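Folding station walk-through, with my comments, before we sign for the second unit

Filled in by Svenja Pfeiffer, Saturday morning, Bongate site. Dörte asked for yes or no answers and I tried, I really did, but some of these need a bit more room (sorry, Dörte!).

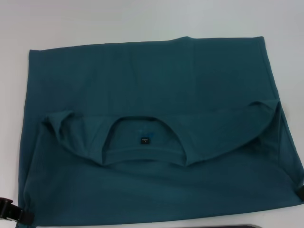 My starting point was simple: what do we have to fix or buy before September, and what can wait until the new budget opens? I've marked each line OK, BUY or WAIT.

1. Emergency stop reachable from both sides of the table
BUY. From the loading side, yes. From the stacking side I had to lean across, and I have long arms. One more button, please, and put it in the same order as the second unit so we only pay for one electrician visit.

2. Gripper jaws clean, pads not worn
OK. I wiped them down and found a little lint, that's all. Ruppert sells the pads in packs of 6 and I'd like 2 packs on the shelf before we start running double shifts.

3. Table surface smooth, no chips or snags
OK. I ran a cotton rag over all of it and nothing caught. Keep it white on the second table too! Bastian wanted gray because it hides dirt, but I want to see the dirt.

4. Floor marking around the arms
BUY. The tape is peeling at the corner by the door. It's cheap, just get the wide kind this time.

5. Cables off the walkway
OK for now. With two units side by side we'll need a cable bridge, and I can't find one anywhere in the Narnier quote. Mareike, could you ask them if it's included or if they forgot?

6. Lighting
WAIT. Good enough for me at 9 in the morning. Somebody on the late shift should check it again after dark, and then we can talk about lamps.

7. Guard panels
BUY, and this is the big one. Rurnetti can deliver in 15 working days, Narnier says 40. Rurnetti costs more, but I'd rather pay that than have a new machine sitting under a tarp waiting for its panels.

8. Training for operators
WAIT, but put money aside. Polyxeni has had the full course and I've had half of it (the half with lunch). We need one more person signed off before unit two is switched on.

9. Service contract
Not filled in. I only have page one of the draft. Bastian, can you send me the rest? I'll finish this line when I've read it.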